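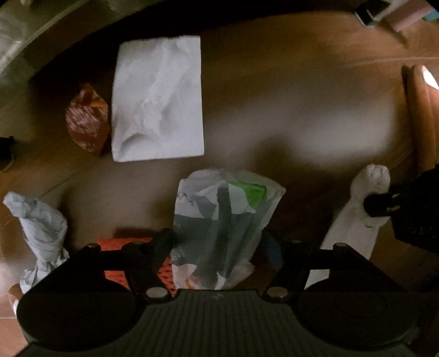 Why paper stays creased

Fold a sheet of paper and open it again. The line of the fold is still there. Press it with your hand, or put it under a heavy book overnight, and the line gets fainter but does not go away. A cotton handkerchief treated the same way can be ironed almost smooth.

What paper is made of

Paper is a mat of very thin fibres. Most of them come from wood. At the mill the wood is broken up in water to make a soft mush called pulp. The pulp is spread over a fine mesh, the water drains through, and the mat is pressed and dried. As it dries, the fibres stick to each other wherever they cross.

What happens at a fold

When a sheet is bent, the outside of the bend is stretched and the inside is squashed. In a gentle curve the fibres spring back. In a sharp fold they cannot. Some of the fibres are bent too far, and many of the places where they were stuck together come apart. Opening the sheet does not join them again, so the fold stays weak – and the paper will bend there more easily next time.

The grain

On a paper machine the pulp moves forward as it is spread, and more of the fibres end up pointing that way. This direction is called the grain. A fold made along the grain is neat. A fold made across it is rougher and may crack, mostly in thick card.

Try it

You need 2 strips of card cut from one sheet, the same size, one cut down the sheet and one cut across it. Hold each strip by one end and let it droop. The strip that droops less has its grain running along its length. Now fold both strips in half and look at the folds with a magnifying glass.

Words to know

Fibre: a very thin thread.
Pulp: wood or other plant material broken up in water.
Grain: the direction in which most of the fibres lie.

Kisville Paper Museum, children's pages
Updated January 18, 2025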